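Lukumay Community Workspace
A thread on the care of our shared tables. We ask all members to read it before their next booking. (1/9)

The wooden tables in the main room are used by sewing groups, tutors, and small firms throughout the day. They came to us from the former Kornance office and are expected to serve for many years. Good daily habits will help. (2/9)

Before you begin: wipe the surface with a clean, soft cloth, following the direction of the grain. Please do not use scouring pads or the green side of a kitchen sponge. Fine scratches across the grain are difficult to remove and can be seen from every seat. (3/9)

For ordinary marks, add 5 ml of mild dish soap to 2 liters of lukewarm water. Wring the cloth out well, wipe, and dry the surface with a second cloth. Water must not be left to stand near the edges. (4/9)
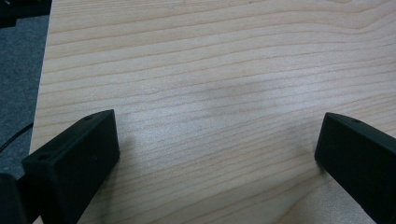

Pale wood with fine grain lines, curving toward the upper right.

Light-colored wood shows ink, coffee, and turmeric very quickly. Members working with any of these are asked to use the mats kept on the shelf by the door. Mats are free of charge and should be returned clean. Hot cups and soldering irons may not be placed directly on a table under any circumstances. (5/9)

Several members have asked about polish. Spray polish is not permitted. It leaves a film that attracts dust and makes paper slide. Our maintenance officer, Atieno Were, applies a suitable finish when it is required, and the next application is planned for August. (6/9)

Adhesive tape is a frequent cause of damage. If you need to fix a pattern or a drawing in place, please request the fabric weights at the front desk. Should tape residue be found, do not scrape it with a blade or ruler. Report it and leave it to staff. (7/9)

At the end of your booking, please clear the whole surface, including pins, staples, and eraser crumbs. Crumbs may be brushed into the hand. They should not be swept onto the floor, where the next group will have to deal with them. (8/9)

Damage should be reported on the day it occurs. There is no charge for accidental marks reported promptly. Unreported damage may be billed to the booking member. Questions may be addressed to Peninah Tanui, Member Services. We thank all members for their cooperation. (9/9)

© Lukumay Community Workspace | Contact Member Services | Terms of use | Back to top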